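Wednesday, late

Paper day, so up at five to fold with Sigrún. The press run came in at 1298 copies. We still do the inserts by hand, and the grocery flyer was heavier than usual, so my thumbs are sore. Coffee was bad. The radio had nothing on the county story, and the daily in the city hasn't touched it either.

I spent most of the morning on renewals. We lost 94 subscribers this year and picked up 230, nearly all of those after the water rate series in the fall. I typed the new names into the spreadsheet myself and recognized fewer of them than I thought I would. A good number are from out past the Gustside turnoff, where we used to sell almost nothing. One woman wrote on the back of her check that she had stopped reading any news two years ago and was trying us because her brother-in-law said we print the whole vote, with names. I pinned that up over the desk.
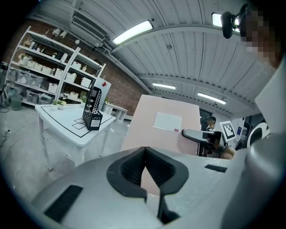 Gray housing, black jaw pads, a bit of pink in the gap.

Benvinda Patrício came by before lunch with the draft of her column. It's on whether people here trust what they read, and she had talked to customers in line at Kinsella Hardware for two afternoons. Her notes are better than the column. One man told her he believes the obituaries and the football scores and nothing else. Another said he trusts us on roads but not on the school board. I asked her to put both of them at the top and cut the first three paragraphs, which were all about national polls. She didn't like that. She took the pages home and sent them back at four with two of the three paragraphs gone. I let the third one stand.

Sigrún wants a corrections box on page two, same spot every week, even when there is nothing to correct. I've been against it. My worry is that an empty box looks like bragging. Her answer was that burying them under the church notices looks worse, and she pulled out the October issue where we got the levy amount wrong and fixed it in type so small I had to hold it up to the window. So we'll do the box starting in January. I have to work out what comes out of page two to make room. Probably the weather summary.

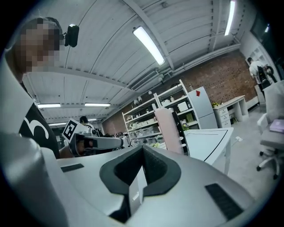
After supper

Ate standing up. Leftover rice, an egg.

The Wasolel people called again about the solar piece. They didn't dispute any fact in it. They object to the headline, which they say makes it sound as if the lease is already signed. I read it over the phone and had to agree it could be taken that way. I told them we'd run a clarification and that I would write it myself. They also asked to see the next story before it runs and I said no. The man was polite about it. They have a quarter-page ad booked through March and neither of us mentioned it.

The online comments on that story got to 737 before I closed them. I read perhaps a third. A few had real questions about the drainage, and I copied those into my notebook for the meeting. The rest were people from other states arguing about the networks. I don't know how they find us. 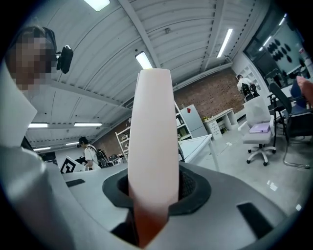 Pink piece upright in the dark gray ring.

Wrote to the clerk in Farnov to ask for the minutes of the closed session, at least the part they have to give out. Last time it took them three weeks. I put the date of the request at the top in bold.

Still to do before bed: the clarification, two headlines, the bill from the printer, which went up again. Sigrún has the keys to the back door, so I'll have to be there early and wait for her. Need stamps.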